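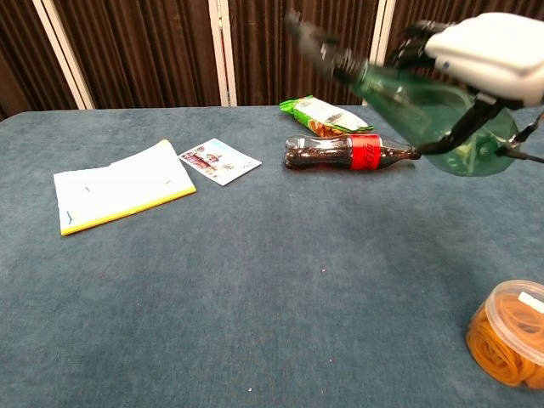 Grullance Household Recipe Cards, data card

What is in this collection

The collection has 346 recipe cards, typed from handwritten originals. The cards come from kitchens in Escobedo and from two villages near it. Most are in Spanish, and 259 of them have also an English translation. The other cards wait for a translator with patience for old handwriting.

Files

cards.csv has one row for each card.
ingredients.csv has one row for each ingredient line, joined to the card by card_id.
places.csv gives the village and, when the family agreed, the street.
notes.txt keeps remarks which did not fit in any column.

All files are UTF-8, with comma as separator. If your spreadsheet program shows strange signs in place of ñ, please import the file and choose the encoding by hand.

Columns in cards.csv

card_id: a number, never used again if a card is removed.
title_original: the title as written, with the spelling of the writer.
title_en: English title, empty if there is no translation.
decade: the decade when the card was written, as the family remembers it. Please treat it with care.
servings: empty in most rows. Old cards say "for the family" and we did not guess.
method: the full text of the preparation.
typed_by: initials of the person who typed.

Quantities

We kept the quantities as they are written. A "glass" of oil stays a glass, and a "coin of salt" stays a coin. In ingredients.csv there is a second column, grams_guess, filled only by Tonantzin Villaseñor, who weighed the common measures in her own kitchen. Her table of weights is at the end of notes.txt. Do not use grams_guess for baking without a test, the flour values are too high for the flour sold now.

How the typing was done

Each card was typed once and read again by a second person. Where the two readings were different, Marius Jitaru decided. Words that could not be read are marked with [?]. Crossed out words are not included, except on 8 cards where the crossed out version was the one the family really cooked.

Known problems

The same dish can appear with several titles. We did not merge them.
Cards 112 and 113 are two sides of one card. This was discovered after the numbers were given.
The word "lata" is translated sometimes as can and sometimes as baking tin. Hiwot Gudeta is correcting this, and she is now at the letter M.
Oven temperatures are almost absent. "Strong oven" is left as it is.

Use and credit

You can copy, change and print the cards for any purpose which is not sale. Please write "Grullance Household Recipe Cards" near the text. Family names were removed before release, so please do not try to put them back.

Changes

1.2, Sun 23 April: new file places.csv, corrected accents in title_original.
1.1: second reading finished.
1.0: first release.

Corrections go to Ansel Abernathy, with the card_id in the subject line.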